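Treris plant Anschaffung von Greifern — Entscheidung über zweite Charge im Mai

24.9.24

Treris will für die Vorbereitung seiner Verpackungslinie in Lamden mehr Geld in Greiftechnik stecken. Das geht aus der Beschaffungsplanung hervor, die seit dieser Woche intern vorliegt. Vorgesehen sind zunächst 9 handgeführte Greifer, mit denen Beschäftigte Abläufe vormachen, später dann zwei feste Roboterarme. Ob die Arme kommen, ist offen. Die Handgeräte gelten als sicher.

Hintergrund: Am Standort werden Mehrwegdosen mit Deckel gestapelt, umgesetzt, nach Größe sortiert. Alles von Hand bisher. Der Betrieb sucht seit längerem eine Lösung für die Spätschicht, Angebote gab es mehrere, die meisten zu groß gedacht. Eine komplette Zelle mit Schutzzaun passt schlicht nicht in die Halle, außerdem müsste der Boden neu gemacht werden.

Jetzt also klein anfangen. Die Handgreifer liefert Bimari, die Polster für die Finger kommen von Riquelme. Preis pro Polsterpaar laut Liste 40 Euro, bei Abnahme im Karton etwas günstiger. Klingt nach wenig, ist aber der Posten, über den in der Planung am längsten gestritten wurde. Polster sind Verschleißteile, und wer sie im ersten Jahr nicht einrechnet, steht im zweiten ohne Budget da. Treris setzt deshalb 165 Paar für die gesamte Laufzeit an, verteilt auf drei Bestellungen. Die erste geht noch im Herbst raus.

Geübt wird vorerst am Tisch. Papierbogen drunter, Dosen in verschiedenen Größen drauf, dann greifen, anheben, absetzen. Schwierig sind vor allem die glatten Deckel und die breiten Behälter, bei denen die Öffnung der Finger knapp wird. Für die ganz großen Formate verlangt die Planung ausdrücklich eine Prüfung der Greifweite, bevor weitere Geräte bestellt werden. Bimari soll dazu bis Jahresende Maße nachreichen.
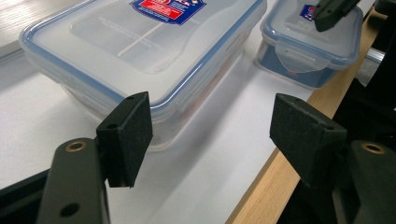 Nicht im Budget enthalten: Schulung, Ersatzakkus, Reinigung. Dafür gibt es einen eigenen Topf, der aber noch nicht freigegeben ist. Auch die Arbeitszeit fürs Vormachen taucht in der Aufstellung nur als Fußnote auf. Angesetzt sind 200 Stunden bis zum Frühjahr, aufgeteilt auf Früh- und Spätschicht. In der Produktion hält man das für knapp, zumal das Weihnachtsgeschäft dazwischen liegt und in dieser Zeit kaum jemand von der Linie abgezogen werden kann.

Gekauft oder gemietet? Beides lag auf dem Tisch. Die Handgreifer werden gekauft, bei den Armen rechnet Treris derzeit mit einem Mietmodell und Rückgaberecht nach dem ersten Jahr. Wartung wäre dann enthalten, Umbauten an der Greifhand nicht. Ein Vergleichsangebot eines zweiten Anbieters steht noch aus, die Frist dafür wurde bereits einmal verlängert.

Wichtig für die Belegschaft: Stellen sollen laut Planung nicht wegfallen. Die Spätschicht ist seit dem Sommer ohnehin unterbesetzt, offene Stellen bleiben ausgeschrieben. Der Betriebsrat hat die Unterlagen bekommen und will sich dazu äussern, sobald das Mietangebot vorliegt. Bis dahin werden auch keine Verträge für die Arme unterschrieben.

Wie es weiter geht: Die ersten Geräte werden nach Freigabe der Mittel bestellt, Lieferzeit laut Bimari sechs Wochen. Im Mai dann Zwischenstand und die Entscheidung, ob eine zweite Charge Handgreifer kommt oder das Geld gleich in die Arme fliesst. Möglich ist auch beides, allerdings nur wenn der Umbau am Wareneingang verschoben wird — der ist für das selbe Haushaltsjahr eingeplant.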